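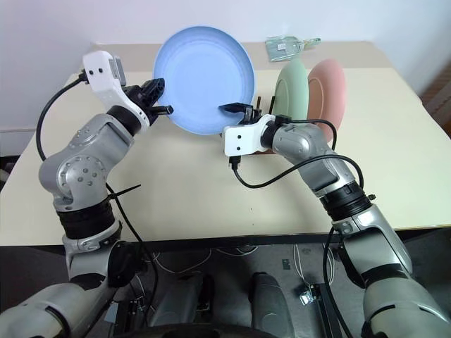

Why does bread dough need to rest before it is baked?

Dough rests so that the yeast has time to make gas and the gluten has time to relax. Flour alone gives a flat, hard loaf.

Chapter 12. Fermentation in the Kitchen

In this chapter we study how time and temperature change a simple dough. You will need 300 grams of flour, a warm place and 90 minutes. In August the dough rises faster – in winter you must be patient. The recipe is from Helju Lapiņa, who taught baking in Pramcombe.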